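Two hand-held grippers, one bench, and a lot of pegs

Filed under: Workshop, Robots. 5 comments

I said in April that I would write up the gripper comparison once I had used both of them for long enough to have an opinion. 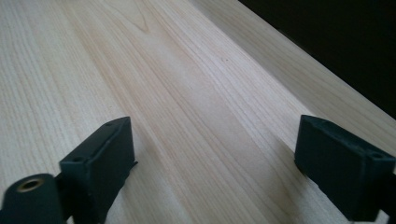

The two I have been comparing are the Rondis and the Numden. Both are the kind you hold in your hand and squeeze, with a camera fixed to the tool so that it looks down past the fingers at whatever you are picking up. I record myself doing a job, and later the recording is used to teach the arm to do the same job. My arm is a second-hand Vuraren with a controller that is older than I would like, but it works and I know its faults.

I wanted one gripper that I could use for everything. At the start I had no strong feeling about which it would be. The Rondis was cheaper and the Numden had the better manual.

The test

I kept the job simple. Pick up a short dowel peg, carry it across the bench, put it in a hole in a block, let go. I did 200 of these with each gripper, spread over a couple of weeks, mostly in the evenings. A peg counted as placed if it went in without my other hand touching anything. If I dropped one I marked it as a miss and went on to the next.

I know that this is me being tested as much as the gripper. I tried to allow for that by swapping over every 28 pegs, that being how many fit in the tray I was using. It made the sessions longer because the camera had to be checked after each swap, but I would do it the same way again.

Weight and handle

The Numden is heavier and you notice it in the wrist. For the first half hour I preferred it, as the extra weight seemed to steady my hand. After that I was resting my elbow on the bench, and that changes how you move, and you can see it in the recordings – everything comes in from the same side at the same height.

The Rondis is lighter and the trigger is softer. It took me an evening to get used to how little you need to squeeze. My early recordings with it have the fingers snapping shut, and I threw most of those away and did them again. Once I had the feel of it I could keep going for much longer.

Fingers

I had expected the fingers to matter most, and for pegs they made less difference than the handle did. Chunky fingers are good for anything with a bit of size to it. They are a nuisance when the pegs are standing close together, as you knock the neighbours on the way down. I got round this by spacing the pegs out, but of course in real use nobody will space them out for me.

I also tried both on flat stock. Thin strips lying flat on the bench are hard for either gripper. You need to get under the edge, and neither has a tip fine enough to do it. The best method I found was to slide the strip until it hung over the side of the bench and take it from there. The arm learned this fairly well, which surprised me, though it slides the strip too far perhaps one time in ten and then has nothing to pick up.

I bought a set of Arellano soft pads to see if they would help. They gave more grip on smooth things and made no difference to the strips. They also pick up sawdust and need wiping. I have taken them off again.

Camera view

This is where the two are furthest apart. On the Numden the camera sits low and close, and the fingers take up a great deal of the picture when they are shut. You get a good look at the peg just before you grip it and very little of what is going on beyond it. The Rondis sits the camera further back. The peg is smaller in the picture but you can see the block you are heading for much sooner.

For my purposes the second is better. With the Numden recordings the arm would pick up the peg nicely and then wander before finding the hole. I do not think that was bad luck, as I trained it again from scratch and it did the same.

Pale timber was a problem with both. When the bench, the peg and the block are all much the same colour, there is not a lot for the camera to go on. I turned the lamp to face the wall so that the light was softer, and that got rid of the glare but also most of the shadows, and the shadows had been helping. In the end I put the lamp back and lowered it a little. If you are setting up something like this, sort out your light before you record anything. I lost a whole Tuesday to recordings made with the lamp in three different places.

Controller

Not much to report. Both grippers give finger width as a number and the Vuraren controller accepts it. The Numden reports it a shade late, and I had to shift its timing by hand to line up with the video. It took an evening to find the right value and I have not needed to touch it again. The Rondis lined up from the start, apart from one session where I had a bad cable.

Results

By hand, there was hardly anything in it. I missed a few more with the Numden towards the end of each session and put that down to a tired wrist.

With the arm running on what it had learned, the Rondis recordings gave the better result. It placed most of the pegs and its misses were near ones, with the peg resting on the rim of the hole. The Numden misses were further out. I ran each set 2 times to be fair and the order did not change.

So I am keeping the Rondis for daily use. The Numden will stay on the shelf for close work, and I may yet try moving its camera back, if I can make a bracket that does not flex.

Next I want to try longer pieces, where the weight hangs out to one side of the fingers. I have cut some lengths of batten for it and will start once I have found a better way to clamp the block. The double-sided tape is not up to it.

Posted in Workshop, Robots. Tagged grippers, Rondis, Numden, Vuraren, pegs.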